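Airbrush and Workbench Tips for Plastic Kits

These are notes on keeping an airbrush working and a bench usable, written mostly for people building armor and aircraft in the common scales. They assume you already own a compressor and a dual-action brush. The brands don't matter much. I use a Vurside brush with a 0.3 needle and a Larnier compressor, and everything below applies to the others I've owned.

Thinning

Most clogs start in the color cup. Acrylic straight from the bottle is too thick for a 0.3 needle, even when the label says airbrush ready. Put the thinner in the cup first, then the paint. If the paint goes in first, it sits in the bottom of the cup and goes down into the nozzle at full strength, and you'll be cleaning before you've started.

Mix in a separate cup when you need more than a few drops. The plastic cups that come with cough medicine are a good size and have graduations on the side. Stir with a piece of sprue that has a flat end. A toothpick moves the paint around without lifting what has settled.

Use the maker's own thinner for the first coat of any paint you haven't tried before. Once you know how the paint behaves you can experiment with alcohol or lacquer thinner. Some water-based acrylics turn to rubber the instant alcohol touches them, and this happens inside the brush as readily as outside it. Test one drop of each on a tile first.

Enamels want more thinner than you would expect and more time between coats. Overnight is the minimum. In December, in an unheated garage, I give them two nights.

Tip dry

When the spray gets weak or starts to spit, look at the needle tip before you change anything else. There will usually be a small collar of dried paint on it. Wipe it off with a cotton swab dampened with thinner, pulling away from the brush, never pushing back toward the nozzle. With a light-colored acrylic I do this every few minutes. White and yellow are the worst.

A drop or two of retarder in the cup helps in dry weather. More than that and the paint stays soft and picks up dust.

Pressure

Beginners run too much pressure. For base coats at a hand's length from the model, 15 to 20 psi is enough. For close mottling and camouflage edges, go down as far as the paint will allow, and thin the paint further to suit. If the paint spiders across the surface, you're either too close or too wet. Back off on the trigger before you touch the regulator.

Read the gauge with air flowing. The needle drops when you press the trigger, and the lower reading is the one that counts.

Drain the moisture trap at the end of each session. Drain the tank too, if you have one. Water in the line shows up as little clear spots in the paint, and it always picks the last coat.

Cleaning between colors

Tip out what's left in the cup. Wipe the cup with a paper towel. Put in a little thinner, work it around with an old soft brush, and spray it out into a jar with a filter. Do it again until the spray on a white paper towel is clear. Going from light to dark, two rounds will do. Going from dark to light, allow four, and do metallics last of all. Metal flake hides in the threads behind the nozzle and turns up a week later in somebody's face.

Back-flushing is useful but should be gentle. Hold a folded paper towel over the crown, press for air, and ease the trigger back until the thinner bubbles in the cup. Keep the lid on.

Cleaning at the end of the day

Take the needle out from the back and lay it somewhere it can't roll. Wipe it from the thick end to the point, turning as you go. Unscrew the nozzle with the little wrench, finger pressure only. I have sheared one off and the replacement cost more than the kit I was painting. Soak the nozzle in a bottle cap of thinner for a few minutes and clear it with a soft interdental brush. Don't use a wire or a sewing needle.

Do not soak the whole brush. The seal in the air valve swells in lacquer thinner, and then the trigger sticks.

Put the smallest trace of lubricant on the needle where it passes through the packing. When the needle goes back in, stop as soon as you feel it seat. 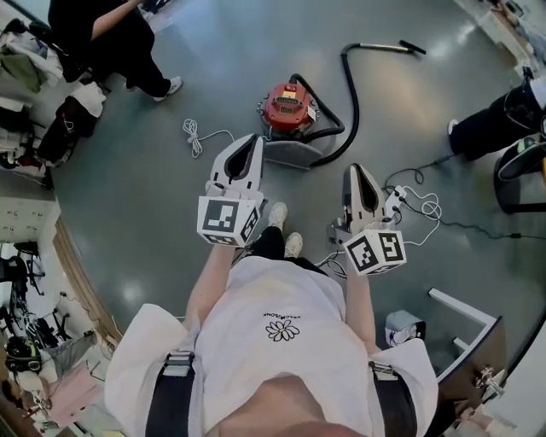 A bent needle tip can sometimes be saved. Lay the needle on a flat piece of steel and roll it slowly while drawing the point toward you with light pressure from a fingernail. Then polish it with 2000 grit paper, wet. If there's a hook you can feel, buy a new needle. A rough one will score the nozzle and then you need both.

Dust and the floor

Static is what brings dust to a model. Wash the assembled kit in lukewarm water with a drop of dish soap, rinse it, and leave it to air dry under an upturned box. Handle it with clean cotton gloves after that, or by a clamp on some part that won't show.

Wet sanding keeps filler dust off the bench. If you have to dry sand resin, do it outdoors with a proper mask on. Resin dust is bad for the lungs and it gets into everything.

Vacuum the room the night before you paint, never the same day. It takes hours for what you stir up to settle. Damp mopping is better if you have a hard floor. I mist the air over the bench with plain water from a plant sprayer a half hour before the first coat, and that has done more for my gloss finishes than any product I've paid for.

For small parts lost on the floor, stretch a piece of nylon stocking over the vacuum hose and hold it with a rubber band. Go over the area in strips. The part will stick to the nylon. Lay a flashlight flat on the floor first, and you may see the shadow before you need the vacuum at all. Cutting parts from the sprue inside a clear plastic bag saves the whole exercise.

Masking

Run fresh tape across the back of your hand or a clean sheet of glass to take some of the tack off before it goes on the model. Cut a new edge on every strip with a steel rule, as the factory edge picks up lint in the drawer. Burnish the edge with a cocktail stick and spray a thin coat of the color underneath, or clear, to seal it. Then spray the new color away from the tape, not into it.

Pull the tape while the paint is still a little soft, back over itself at a low angle. Left over a weekend it leaves residue. Lighter fluid takes the residue off most enamels without harm, but test it somewhere hidden.

For soft-edged camouflage, roll poster putty into thin sausages and lay them along the line. Keep the brush square to the surface. Cengiz Kurtuluş showed me the trick of chilling the putty in the refrigerator before rolling it. It comes out thinner and doesn't leave oil on the paint.

Storing paint

Wipe the neck of the bottle before you close it. A ring of dried paint lets air in, and the next time you open the bottle the crumbs fall in. Turn the bottles over once a month. Two steel ball bearings in each one make shaking worth the effort. Use stainless, as the plain kind will rust in acrylic.

Write the date you opened a bottle on the lid. I have a tin of Illeck dark green that is 13 years old and still sprays well, and acrylics from last year that went to jelly. Heat kills acrylic and so does frost. Don't leave them in the garage over the winter.

Paint a dab of each color on the lid as well. Printed color chips are never right.

Blades and files

Change the knife blade before you think it needs it. A dull blade wanders, and that's how people cut themselves. Drop used ones in a soda can with the tab bent over the opening, and tape it shut when it's full.

Clean needle files with a brass brush, along the grooves. If they're clogged with plastic, a few minutes in cellulose thinner softens it. Rubbing chalk into the teeth beforehand stops most of it from sticking.

Sprue cutters should only cut sprue. The first time they cut brass wire they are finished for fine work, so keep an old pair for wire and paint the handles red.

Decals

Lay down gloss first, let it cure, then decal. Matte paint traps air under the film and it shows up silver. Warm water loosens the backing faster than cold, and a drop of white vinegar in the water helps old sheets. If a sheet looks cracked or yellow, try one marking you don't need before you risk the rest. Yellowed film will often come clear if the sheet is taped inside a sunny window for a week or two, printed side toward the glass.

Old decals that break up in the water can be saved with a coat of liquid decal film, or gloss lacquer sprayed in light passes. You'll have to cut around each one closely afterward, as the whole sheet becomes a single piece. The Quách setting solution is strong and will wrinkle thin decals badly. Leave the wrinkles alone. They pull flat as it dries, and touching them is what does the damage.

Page last updated Tuesday, September 19, 2000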